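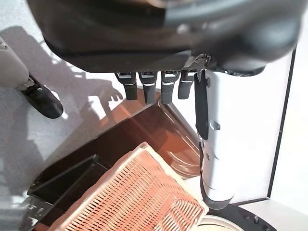

FOR RELEASE IN MAY

**Podcast goes back to the Queiroz bakery fire trial, one witness at a time**

BOSTON – Hi, I'm Aurelia Gisler, and I'm writing this press release myself, so please forgive me if it wanders (I typed up other people's words in courtrooms for most of my working life and I'm still getting used to having my own). The news is that our podcast, *Grutum*, starts this May. It runs nine episodes and covers one arson trial from jury selection to verdict, and I've wanted to make it for longer than my family would like to remember.

If you grew up in our part of Boston you may remember the Queiroz bakery. It burned late one night, no one was inside, and a few weeks later the police charged the night baker, Dirceu Meireles. The case against him was a gas can, a quarrel over back pay and one neighbor who said she saw him in the alley. He said he was at his sister's place watching a soccer match. The jury found him not guilty, and that was pretty much the last the papers had to say about it.

I was in the courthouse that month but in a different room, on a contract dispute so dull that I spent my lunch breaks in the back row of the Meireles trial. I caught bits and pieces: half of the fire investigator, a little of the sister, none of the closings. It bugged me for years! So when I retired I went looking for the rest.

Dirceu's old defense lawyer, Odair Mendonça, turned out to have kept everything. There are over 60 boxes, and he let us go through all of them at his kitchen table, with Dirceu's written permission. There's the full transcript, both lawyers' exhibit lists, Odair's own notes in green ink, and a stack of parking receipts that I have now read more carefully than any human should.

**What you'll hear**

Each episode takes one stretch of the trial and stays there. Jury selection gets an episode to itself, and if that sounds slow, wait for the retired roofer who asks the judge three separate times whether he can bring his own chair. The fire investigator gets two, because his direct testimony and his cross could be about different fires. We read the transcript word for word with actors from a local reading group, then stop and talk about what was going on.

The talking is me and my co-host, Ghada Nimri. Ghada prosecuted property crimes for years before she moved over to teaching, and she disagrees with me often and loudly. She thinks the neighbor was a decent witness who got tangled up under pressure. I think the streetlight matters a lot more than she does. You'll get to hear us go at it in episode five, and I left in the part where she wins.

"I came in thinking the state had a weak case and I'd say so in ten minutes," Ghada told me when I asked her for something to put in here. "Then I read the gas station clerk. Now I think it was a closer call than either side will admit, and I'd like people to sit with that for a while."

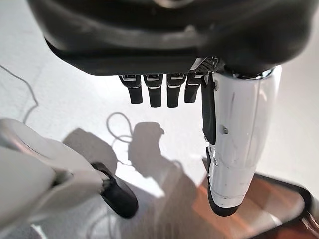
We're careful about a few things, and I'd like reporters to know them going in. Dirceu was acquitted. We aren't retrying him, and we don't name or hint at anyone else. The neighbor has asked to be left alone, so she goes by a different name on the show, and we've changed her street. No juror is identified. If you know one of them, please don't send us the name, we'll just delete the email.

Dirceu sat down with us for the final episode. He talks about the morning of the verdict, about the jobs he didn't get afterward, and about what it's like when people say "got off" where the jury said "not guilty." I had a list of questions and used hardly any of them. He also corrected my pronunciation of his name on tape, and that's in there too.

**About the name**

Everybody asks! Grutum is a word the first typist put in the transcript where the fire investigator clearly said something else. It appears once, with no spelling note and no correction, and both lawyers sailed right past it. Odair thinks it was "ground him." Ghada thinks it was "group them." I have my own theory and I'm saving it for episode four.

**The launch night**

We're doing a live reading on a Saturday evening at Rilledden, the secondhand law bookstore that has been letting us record in its upstairs room. Doors open at 7 p.m. There are 100 seats and they're free, but you do need to reserve one. The reading runs two hours with a break, and it'll cover the cross-examination of the fire investigator, start to finish, with questions from the floor afterward. Ghada and I will both be there, and Odair has promised to come if his knee allows.

Edivaldo Bittencourt, who owns Rilledden, is putting a few shelves of old trial books on sale that night. "Aurelia has been drinking my coffee upstairs since the fall," he says. "I would like to sell a book."

The stairs are steep, so the reading itself will be on the ground floor, and the side entrance has a ramp. If you need large-print copies of the transcript pages, tell us when you reserve and we'll have them on your seat.

**For press**

Advance audio of the first two episodes is available now, along with the transcript pages they cover. I'm happy to talk, and so is Ghada, though she teaches in the mornings. Odair will take written questions only. Dirceu isn't giving interviews beyond the one he gave us, and I'd ask you not to call his house or his work.

New episodes go up weekly after the launch, wherever you usually get your podcasts. To reserve a seat or ask for the press audio, stop by the front counter at Rilledden or call the store and ask for me. If Edivaldo picks up, speak slowly and he'll write it down.

**Contact:** Aurelia Gisler, *Grutum*, care of Rilledden, Boston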